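Section 4. Fitting and Zeroing the Fingers (Amby hand-held gripper, shop build)

You have a printed mount, two black fingers and a bag of screws that is one short. Carry on; the short bag is normal and Fanni Illés keeps spares in the drawer marked FUSES.

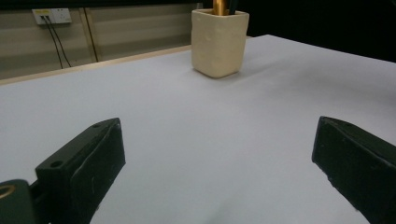 Before you start, switch the controller off at the Tallex supply and pull the trigger twice to be sure it means it. The motor holds its last position for a while out of what I can only call spite.

4.1 Fitting

1. Lay both fingers flat side up. The left and right are mirror parts. They will also go on swapped, with no complaint at all until you try to close them.

2. Slide the left finger onto its mount until it stops. If it stops early, there is a blob of support material in the slot. Scrape it out with a knife. Do not use the good chisel. Lesia Palamarchuk knows which chisel you used.

3. Start the screws by hand and leave them loose. Repeat on the right.

4. Close the fingers by turning the coupler with your thumb. Line up the tips, then tighten a little on each side in turn.

Note: The Semeniuk build notes call for threadlocker at this point. Save it for after 4.3, unless you enjoy heating screws with a soldering iron.

Caution: The screws go into plastic. Tighten until snug, then stop. A stripped mount takes most of an evening to reprint, and the printer is booked through October.

4.2 Zeroing

1. Sit down at a table with some clear space on it. Power up and hold the gripper the way you plan to hold it for real work, which is lower and more tired than you think.

2. Open the fingers all the way and run "zero open" from the Zornance menu. The counter should read 0. If it reads 64, you are looking at the old firmware and should go back to Section 2, with my sympathy.

3. Squeeze the trigger slowly until the tips meet. The counter should settle at 300. Anything a little under is fine.

4. Run "zero closed" and let go.

Caution: Keep your other hand out of the gap during both steps. Maysoun Saab would like it recorded that the fingers are stronger than they look.

4.3 First pick

Use something light with straight sides. Foam blocks are good. Other people's mugs are not test objects, however well they happen to be placed.

1. Bring the open fingers down on either side of the block and close until it stops sliding.

2. Lift, hold for a slow count of 4, and put it back.

3. If the block twists, the tips are out of line. Loosen, go back to step 4 of 4.1, and tighten again.

Error 113 during a lift means the motor cable has worked out of its socket. The message says "thermal event." Ignore the message and push the cable in.

Scuffs on the fingers do no harm. Cracks near the screw holes do, so check there before each session.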